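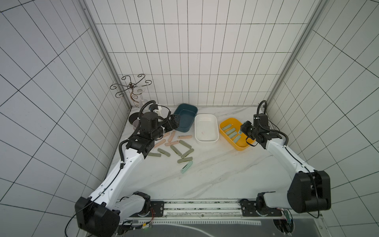

Hevard sorting set – README

Student project, two-arm manipulation, Plernemville Robotics Club. Last edited Jan 11, 2022.

What the set is for

The Hevard set was made by the club's second-year group for the Lilov challenge. The task is to sort flat handled pieces by colour into trays, using two arms on a shared rail. Both arms are driven by a student operator, and every episode is kept, including the bad ones.

Contents

The release has 31 episodes, recorded in 4 sessions. Each episode folder holds the joint positions for both arms, the wrist views, the fixed view and a short text note from the operator. Two of the notes are blank.
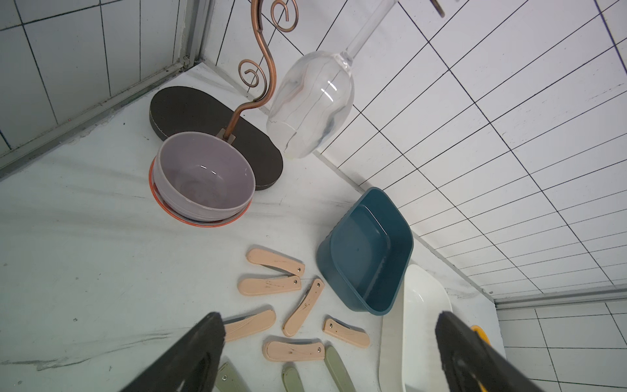 Wrist view, with the pieces lying in front of the gripper fingers.

Setup

The arms work inside a tiled enclosure over a marble-patterned top. Pieces are scattered by hand before each episode. Tray positions are not fixed – do not hard-code them. The stand and the wine glass at the back are part of the layout and should not be touched. An episode where an arm knocks either one is marked "contact" in its note. 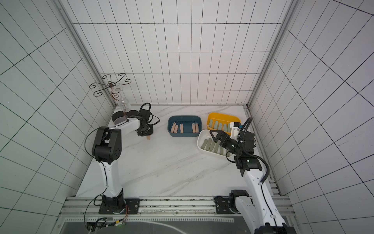
Pink and green pieces go in separate trays. The greens vary in shade, so a simple colour threshold will miss a few. For training we used the Abreu script with its default settings, apart from the episode length.

Known problems

The clocks on the two arms drift apart in 3 episodes, listed in drift.txt. Joint logs from August use the old zero position and need the offset file.

Use

Free for coursework and club projects. Please keep this file with any copy.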